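4/19/24

The workshop is called Jedix, for reasons its founder says were good in December and have not survived scrutiny. It occupies one room behind a tile showroom, and the builder we have come to see has had a bench in it for long enough to own a shelf in the fridge. He would rather not be named. "My employer thinks I have hobbies," he says. "I'd like them to go on thinking they're relaxing ones."

His hobby is Flekach, a robot arm he has been building, rebuilding and apologising to neighbours about. It is a home build in the sense that the first half was done at home. The second half was done here, after the first half took a chip out of the kitchen worktop.

The arm has one job, and the job is opening and closing drawers. He is aware of how this sounds.

"People ask when it will make tea. I say it has to find the spoons first, and the spoons are in a drawer. Then they go and talk to the man with the laser cutter."

Drawers, he says, are much nastier than they look. A person pulling one makes a dozen small corrections without noticing. The arm makes none unless he has written them in, and in the early days it treated a drawer as something to be towed. Pulled square on, everything ran nicely. Pulled a few degrees off, the drawer bound in its runners and Flekach, which had been told to open it and took instruction seriously, dragged the whole cabinet across the table.

"My first answer was to clamp the cabinet down. Lovely, it opened every time. Then I thought, well, who clamps down their bedside cabinet? So the clamps came off and it was back to furniture removal."

The next answer was called Plikier, a little program he wrote over a fortnight of evenings. It reads the load on the wrist and, when that goes above a limit, backs the arm off by 5 millimetres, shifts it sideways a touch and tries again. He describes it as teaching a robot to jiggle.

"There's probably a proper word. I've seen papers with the proper word in. Mine's called jiggle in the code and I'm not changing it."

Has it helped? He wobbles a hand. He keeps a notebook of test pulls, which stands at 400, and he has marked 324 of them as good. Pressed on what counts as good, he admits the standard has moved. A good pull used to mean the drawer came open. Now it also has to go back in, and the cabinet has to be more or less where it started. Some of the older ticks, he suspects, wouldn't be ticks today.

The cabinet came from Hlongwane, the second-hand furniture place by the bus depot, and cost him 8 pounds. He likes it because the drawer is on ball-bearing slides. The one before it had wooden runners and a temperament.

"Wood on wood was different every time I came in. Wet week, dry week. I'd spend the evening chasing a fault and the fault was the weather. With a metal slide, if something's wrong it's generally me."

He checks the slides by hand before any session, drawer half out, looking along the rail and feeling for a catch. There is a bit of wax involved, on which he has opinions, and a soft brush, on which he has more. Other members borrow the brush. He has raised this at meetings.

For all that, he is cheerful about where things stand. The arm can find the drawer front most of the time. It pulls in a straight line, or in a series of short lines that add up to one. Closing is the weak spot: it tends to push until it meets resistance and then, to be on the safe side, a little more.

"It slams it. I've got a robot that slams drawers. I've got a teenager at home for that and he came with legs."

He wants a second drawer next, a stiffer one, and after that a cupboard door, which swings, and which he is trying not to think about yet. A fellow member has offered him a filing cabinet. He said he'd consider it, and has started coming in by the back entrance.

I asked whether anyone in his household was looking forward to the finished machine. He gave this some thought.

"My wife would like the kitchen worktop fixed," he said – and went back to the drawer.
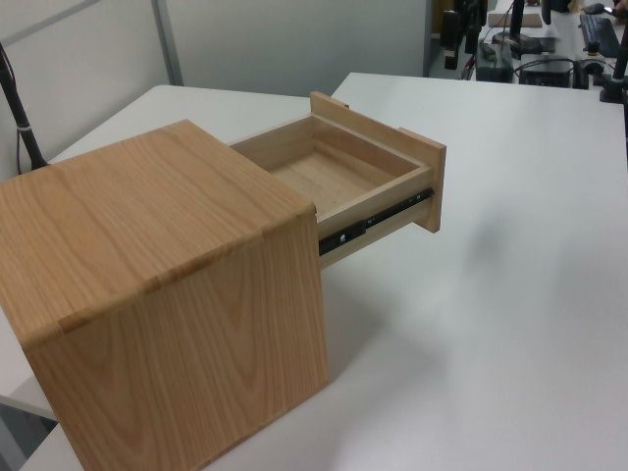

## Visiting the workshop

Jedix opens its doors to the curious on the first evening of each month. Ring the bell twice, as the showroom has the same one. Tea is provided and the spoons are on the draining board.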